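Wesmont disassembly cell

The Wesmont cell is a two-arm robot workstation for taking apart desktop computers. It was set up by Fallance, a parts recovery company, and runs on a control package called Parum. The computer case is laid on its side on a slatted aluminum table with the side panel off, and a black gripper works down into it from above.

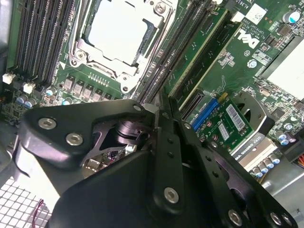 Maintenance

The gripper fingers are bolted links, and the bolts are checked every 14 days or after 300 cycles. Loose bolts are removed, cleaned and refitted with fresh threadlocker. Worn fingers are replaced in pairs. The wrist camera is recalibrated after any finger change, using a Nurmi target plate with 21 marks.

Cables are inspected at the same time. The cable at the wrist must have enough slack for a full turn of the last joint.
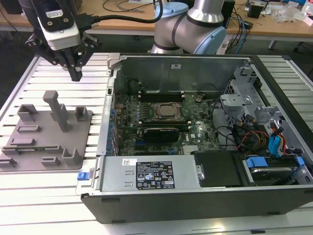 Fixture plates are 3D printed and attached to the table slats. A plate that has shifted is reset against the table corner, and its 9 taught points are run at low speed with no part in the gripper. If a point is off, the plate is moved before the program is edited. Cracked brackets are reprinted at Fallance and swapped one at a time.

The maintenance schedule was last revised on Saturday, September 12, 2020.

See also: Robot calibration; End effector; Electronics recycling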